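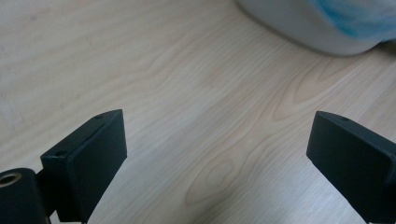

Flideck 가정용 그리퍼 키트 제품 안내

공급: Medell
최종 수정: 2025년 12월 21일

Flideck은 집안일과 작은 작업장의 일을 기계가 어디까지 맡을 수 있는지 확인하려는 분들을 위한 두 손가락 그리퍼 키트입니다. 저희에게 가장 많이 오는 질문은 "이것을 사면 이제 로봇이 부엌일을 해 줍니까?"라는 것입니다. 답을 먼저 드리면, 아직은 아닙니다. 일부 동작은 됩니다. 그러나 한 가지 집안일을 처음부터 끝까지 사람 없이 마치는 것은 아직 어렵습니다. 이 페이지에서는 되는 것과 안 되는 것을 나누어 적겠습니다.

구성품
그리퍼 본체 1개
손가락 패드 2쌍 (표준형, 부드러운 형)
손잡이 모듈 (손으로 들고 쓰는 경우)
팔 연결용 어댑터
육각 렌치와 예비 나사 12개
한국어 설명서

기본 사양
손가락 최대 벌림: 96 mm
무게: 878 g (손잡이 포함, 케이블 제외)
보증: 구입일부터 12개월

잘 되는 일
식탁 위에 놓인 컵, 작은 그릇, 접은 행주처럼 한 손에 들어오는 물건을 집어 다른 자리로 옮기는 일은 비교적 안정적입니다. 물건 사이에 간격이 있고 식탁이 평평하면 더 좋습니다. 작업장에서는 같은 크기의 부품을 상자에서 꺼내어 받침에 올리는 일에 쓰는 고객이 많습니다. 버튼을 누르는 일도 가능합니다. 다만 버튼이 손가락 끝보다 작으면 옆의 버튼을 함께 누를 수 있으므로, 별매품인 뾰족한 패드를 권해 드립니다.

조건이 필요한 일
밥솥 뚜껑을 여는 일은 사람에게는 아주 쉽습니다. 기계에게는 두 개의 일입니다. 먼저 걸쇠나 버튼을 맞는 힘으로 눌러야 하고, 그 다음에 뚜껑이 올라오는 길에서 손가락을 비켜야 합니다. 저희 시험실에서 8월에 여러 밥솥으로 시험하였는데, 밥솥이 가벼우면 버튼을 누를 때 본체가 뒤로 밀리는 경우가 있었습니다. 바닥에 미끄럼 방지 매트를 깔면 많이 나아집니다. 모델마다 버튼의 깊이가 다르므로, 한 모델에서 성공한 동작을 다른 모델에 그대로 사용하지 마십시오. 김이 나오는 동안에는 시험을 하지 않는 것이 원칙입니다.

내솥을 들어내는 일은 더 어렵습니다. 내솥의 가장자리가 얇고 미끄러우며, 밥이 들어 있으면 무게가 한쪽으로 쏠립니다. 표준형 패드로는 권장하지 않습니다.

아직 맡기지 마셔야 하는 일
밥을 푸는 일, 젖은 그릇을 씻는 일, 칼을 다루는 일, 뜨거운 냄비를 옮기는 일입니다. 본체에 방수 기능이 없고, 패드는 높은 온도를 위해 만든 것이 아닙니다. 얇은 비닐봉지를 여는 일도 성공률이 낮습니다.
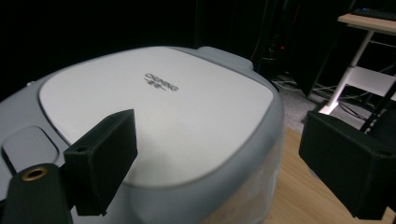

Chantharasri 님은 사용 후기에 조금 다른 의견을 남겨 주셨습니다. 밥솥 하나를 여는 데 매트까지 깔아야 한다면 집에서는 그냥 사람이 여는 편이 빠르고, 그래도 손이 불편한 가족이 있는 집이라면 느려도 혼자 열 수 있다는 것이 의미가 있으니 속도보다 실패했을 때 어떻게 멈추는지를 설명서에 더 자세히 써 달라는 내용이었습니다.

이 의견을 받고 설명서의 정지 항목을 늘렸습니다. 손가락에 걸리는 힘이 설정값을 넘으면 그리퍼는 그 자리에서 멈추고, 다시 명령을 받을 때까지 움직이지 않습니다. 물건을 잡고 있는 중이면 잡은 상태를 유지합니다. 이 설정은 사용자가 바꿀 수 있으나, 처음 한 달은 출고값 그대로 쓰시는 것을 부탁드립니다.

호환
Vultetti 팔 시리즈에는 동봉된 어댑터로 바로 연결됩니다. 다른 회사의 팔은 연결면의 도면을 보내 주시면 가능한지 확인해 드립니다. 팔이 없이 손잡이만으로도 사용할 수 있습니다. 이 경우 사람이 직접 들고 동작을 해 보면서, 어떤 일에 두 손가락이 충분한지 먼저 알아볼 수 있습니다.

관리
패드는 마른 천으로 닦아 주십시오. 알코올을 자주 쓰면 표면이 딱딱해집니다. 나사는 사용 전에 풀린 곳이 없는지 확인하고, 너무 세게 조이지 마십시오.

주문과 문의
재고가 있는 경우 결제 후 2일 안에 발송합니다. 부드러운 형 패드는 따로 구입할 수 있습니다. 문의하실 때에는 시키려는 일과 물건의 크기, 무게를 함께 적어 주시면 답변이 빨라집니다. 저희가 보기에 아직 어려운 일이면 어렵다고 말씀드립니다.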